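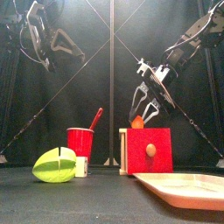
Week 4: Friction in simple furniture

Friction is the force that resists when two surfaces slide on each other. In this course we treat only dry friction, without oil or wax. A part that hangs in the air and touches nothing, like the open gripper with the two pale gray fingers, has no contact force, so its friction is zero, whatever the surface is made of. Please remember this before you start any calculation: first find the contact, then draw the force.

Static friction acts before the movement starts. Kinetic friction acts during the movement, and for most pairs of materials it is smaller. Students often feel this at home with a drawer. The first pull must be strong, then the drawer comes easily, and sometimes too far.

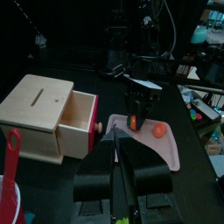 The second difficulty with drawers is racking. If you pull at one corner, the drawer turns a little between its side walls and the two opposite corners press on the wood. The normal force becomes large there, and the friction grows with it. A long and narrow drawer racks less than a short and wide one. In the reader, Lamduan Sriwong compares the Waletden cabinet with the Ejigu cabinet; please read pages 31 to 43 before Monday.

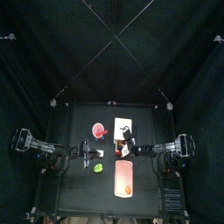 Fig. 3. Black tabletop between two robot arms, with cables crossing above.

Exercise for the tutorial. A drawer has a mass of 900 grams and rests on a flat wooden runner. A horizontal pull of 12 newtons is applied at the center of the front. The coefficient of static friction is given in the table of your reader. Decide if the drawer will move, and draw all the forces. Bring your solution on paper to Tekle Sisay's group.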